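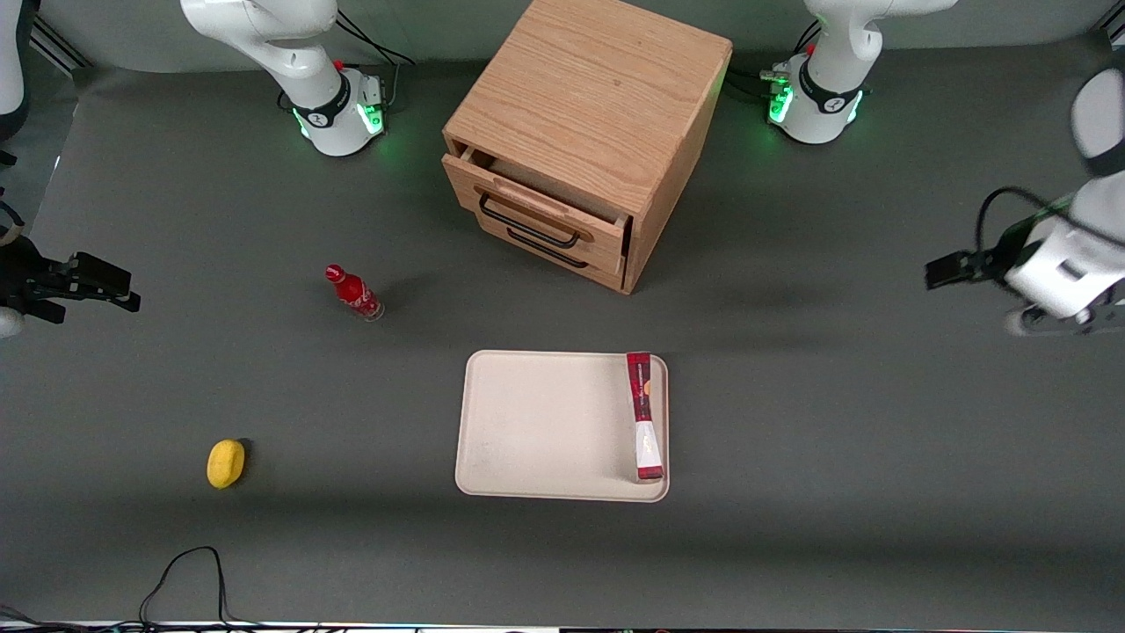 Two grippers, one stubborn drawer

4 min read

So I finally got my grubby hands on the new finger sets from Drutel and Vultance, and I've been having way too much fun with them. Both arms are back up (green rings glowing, hooray!) and I've settled on a table setup I like: the little oak cabinet with the bar handles, a glass Coke bottle, a lemon, and the beige tray with a slim red box in it.

We ran 457 tries with the Drutel fingers and then the same again with the Vultance ones, Jalen Pruitt on the night shift and me on mornings with a very large coffee. Drutel fingers are stiff and thin at the tips, and they love the drawer. They slide behind that black bar handle and pull, and the drawer comes out nice and straight. The lemon is another story. If the grip lands even a bit off center, the lemon squirts away and goes for a roll, and I've picked it up off the floor more often than I'd like to admit.

Vultance went the other way. The pads have some give, so lemons are easy, and the bottle too, as long as you come in low and stay off the neck. But the tips are fatter and they kept bumping the cabinet front before they got behind the handle. Jalen shaved a little off the pads with a hobby knife (sorry, Vultance!) and that helped a lot.

The slim box is still my favorite test. It lies flat along the side of the tray, right up close to the rim, so one finger has hardly any room to get down beside it. We missed it 16 times in a row one morning. Then I dropped the closing speed and tilted the wrist a touch, and we started getting it with either set.

A word on cables: check your slack before you run both arms at once. I had one snag on a wrist in May and lost the whole afternoon to it.

Next up is the Julon controller, which Demetrius Dunleavy has promised to lend me for a couple of weeks. If you've run one with two arms, write and tell me how you set the force limits, I'm all ears. And if you know where to get thinner soft pads, please, please send me the link!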